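I've worked the teardown benches at Cirkstead for 7 years, and for most of that time the only thing with an arm in our building was one of us. Then the company brought in Jament, the system that's supposed to learn how to take old desktop computers apart, and suddenly everybody I know wants to ask me if I'm scared. My brother-in-law asks every single time I see him! So let me try to answer it properly, because "kind of, but also no" isn't getting me anywhere. 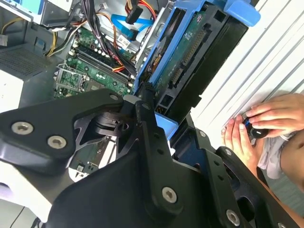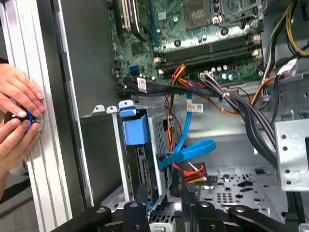

Hands and gripper at an open tower, both seen from the arm's side of the job.

First thing: the work is nicer in some ways. Anybody who has opened up old office towers all day knows what it does to your thumbs. Little latches, stubborn cables, sheet metal that wants a piece of you. We logged 1323 machines last quarter, and if an arm wants to take over a chunk of the drive cages, it can have them with my blessing.

But (you knew there was a but) the job has changed shape, and I don't think the people upstairs see it. I used to work at my own speed. I had a rhythm, I had the radio, I talked to whoever was next to me. Now a good part of my shift goes to paying attention to something else's speed. You wait, you reach in, you wait again. It's less tiring for my hands and a lot more tiring for my head, and I go home on Wednesday feeling like it's already Friday night.

Then there's the knowing. I can tell by feel when a clip is about to snap, and I never thought of that as a skill until somebody wanted it written down. When Prurnamach, the outfit that handled our training, came through, they handed out a form with 518 lines of steps on it. I filled mine in, every line. My paycheck that month looked exactly like the one before it, and that still bugs me. If what's in my fingers is worth putting into a machine, it's worth something on payday too, and I'd say that to anybody's face.

I'm not against the thing. A friend of mine moved over to Yin, across town, where they do all of it by hand, and she complains twice as much as I do (mostly about her wrists). I wouldn't trade places with her.

What I'd like is pretty small. Ask us before the benches get moved around. Let us set the pace for part of the day. And put the folks who taught it first in line for the new jobs, the ones running it and fixing it, before there's an ad up for somebody from outside. Our break room has had a suggestion box since January and I've put that in there more than once, signed.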